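How to Follow a Weekly Superhero Series Without Losing the Thread

Long comic book series on streaming services tend to arrive one episode at a time, with spin-offs, specials and tie-in comics in between. The steps below are the ones we use at Flilum for keeping up with a show such as Tindano, and they work for most serials of the same kind.

Step 1. Find the right running order

Open the episode list on your streaming service and compare it with the order of first broadcast. The two often differ. Specials are usually filed under a separate heading, so an episode that belongs between two seasons can end up at the bottom of the page. Write the order down before you start. For Tindano, the pilot special goes first, then season one, then the two-part Cordeiro crossover.

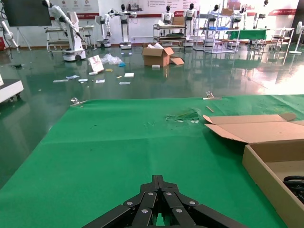 Step 2. Decide how much of the source comic to read

The Tindano comic runs to over 400 issues and very little of it is needed. The show draws on 4 story arcs, and the first collected volume covers most of the opening season. Read that one and leave the rest until the season has finished — the later volumes give away who is under the mask.

If you buy second-hand collections, check the issue numbers on the inside page. The older printings split the arcs differently and the volume numbers don't match.

Step 3. Keep a short episode log

A notebook or a plain text file will do. After each episode, put down:

Episode number and title
New characters, with the name they use and their real name
Anything left open at the end
Any comic issue shown or mentioned

Two or three lines per episode is plenty. Do it the same evening, as names go quickly.

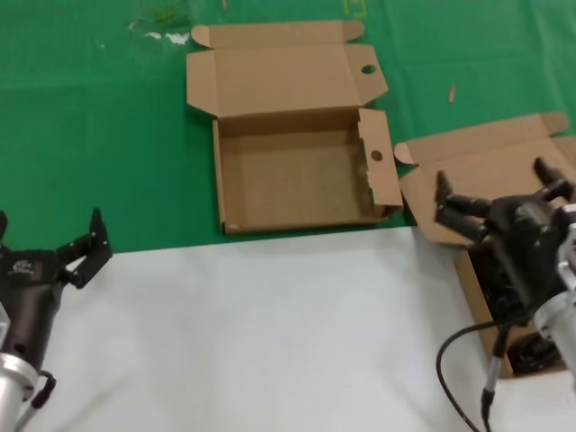 Risturari wrote in to say that a log by episode was no use to them by mid-season, and that they keep one page per character instead, with the episode numbers in the margin. It's a good method for a large cast, though slower to set up.

Step 4. Avoid spoilers between episodes

New episodes go up at 8 am, and clips are usually shared before lunch. Mute the show's title, the main character names and the crossover title on any social apps you use. Turn off autoplay on video sites too, where the thumbnails alone can spoil an ending. Don't forget the streaming app itself — the artwork for the next episode may show a character you thought was dead.

Step 5. Catch up before the finale

Go back over your log and pick out the open questions. Rewatch only the episodes they come from. For season one of Tindano that means the pilot, the train episode and the one before the finale.

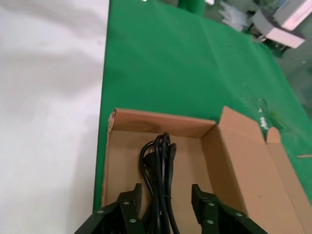
Open cardboard box with a coiled black power cord inside

If the show is renewed, keep the log and start a fresh page for the new season. The break between seasons can be over a year, and the official recap normally leaves out the smaller characters.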